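September, workshop notebook, glue and finishes bench

OK so the hide glue is back on the menu. I know I swore it off after the last chair, and I know Judite has a whole speech ready about it, but the old Vanoscombe chairs came in with every single joint wobbling and there's original hide glue in all of them. Putting yellow glue on top of that would be asking for trouble. So I dug the pot out, scraped off whatever was living on the lid, and started over.

Writing this down mostly because last time I kept zero notes and then couldn't remember why batch two was so much better than batch one. Drove me nuts!

The recipe, such as it is. 100 grams of dry granules, cold water to just cover, plus a little more once they've swelled up. I left it overnight in a jar with the lid loose. By morning it looked like wet brown sugar and smelled like a barn, so far so good. Into the pot, water jacket underneath, and I kept the dial low. I'm aiming for a glue that runs off the brush in a thin string and doesn't break into drops. If it drops, more water. If it runs like soup, lid off and go do something else for a while.

First test joints were scrap beech, just rubbed together, no clamps. I love a rubbed joint. You slide the two pieces back and forth and they're greasy, greasy, greasy and then all at once they grab and you'd better have them lined up. I did not have two of them lined up. Those are now doorstops.

The other four I left alone until after lunch and then tried to knock apart in the vise with the small mallet. Three broke in the wood. The fourth came apart clean along the glue, and looking at it under the lamp you can see it skinned over before I got the halves together. The bench by the door is just too cold. I've been warming the parts on top of the radiator since then and that has helped a ton — I should have done it from the start, and it's even written in my own handwriting inside the cupboard door.

About the Frade clamps: two of the long ones slip. They're fine until you really lean on them and then they walk back a notch with a bang. I put blue tape on those two. Please leave the tape on!! I don't want to be halfway through a seat frame and find out.

Chair by chair, so far:

- Chair 1: all apart, cleaned, dry fitted. The back left leg has an old repair with a nail in it (thanks, whoever). Drilled around it and plugged the hole.
- Chair 2: apart except the crest rail, which will not budge. Hot water and vinegar on a rag, wrapped and left. Try again tomorrow, gently.
- Chair 3: somebody has already been in there with epoxy. Ugh. I haven't decided.
- Chair 4: haven't touched it.

For getting the old glue off the tenons I tried three things. Hot water and a toothbrush is slow but it leaves the wood alone. The scraper is quick and I took off more than I meant to. Steam from the kettle was fun and raised the grain so badly I had to stop. So, toothbrush. I've got a podcast.

Henrique came by the bench while I was doing this and asked why I don't just cut new tenons. Because then they're new tenons, Henrique! But he did have a good idea about the loose ones, which is to glue on a thin shaving of the same wood and pare it back to fit after it sets. I did it on the front stretcher of chair 1 and it's a lovely snug fit, the kind where it squeaks going in.

Then finishes. I pulled the ledger to see what we'd used on the last set from the same house, and it's under job 1149, shellac with wax over. The page says "amber, two pounds" and nothing else, and it's in my writing, so I only have myself to blame. I mixed up a two pound cut from the Lelto flakes and padded it on a beech offcut, and it's close but a bit orange. Half amber and half blond is nearer. I've marked the offcut on the back and put it on the windowsill to see what daylight does to it.

While I had the pad out I started thinking about oils again, for the kitchen stuff people keep asking us to do on the side. Judite uses plain mineral oil on everything and tops it up whenever a piece starts to look thirsty. I like a board wax, oil and beeswax melted together, for anything with edges and grooves.

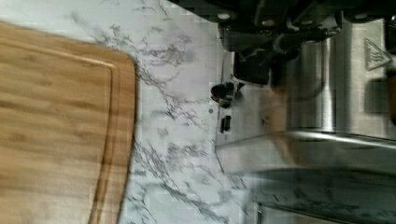
*Bamboo cutting board*

Bamboo is its own animal when it comes to oil. It doesn't drink it in the way maple does, so I go for thin coats and lots of wiping. A juice groove always wants a second look too, as the wax likes to sit in the bottom of it and go white and crumbly. A cotton swab gets it out, or a corner of rag over a fingernail.

Back to chairs. Sandpaper order, before I forget again: we're nearly out of the fine Arkard sheets. I want the 2000 for rubbing out the last coat of shellac, with a drop of oil as a lubricant. More than 100 sheets would be silly but one sleeve isn't enough for four chairs, so let's say two sleeves. The order goes on account 2518, same as the brushes.

Things to do next, in whatever order the glue allows:

- crest rail on chair 2, more vinegar
- make up a fresh small jar of granules tonight
- cut cauls for the curved back, cork on the faces
- ask Henrique if his heat gun is free for the epoxy on chair 3
- look at the windowsill sample before putting color on anything

The pot's off and the lid's on. Leftover glue is in the fridge in the jar with the red lid, labeled this time, behind the milk. It's good for a week or so and after that it'll let you know. I'm leaving chair 1 in dry fit with the straps on so the legs don't wander, and I'd like to glue up the back half first thing, while the radiator is still going.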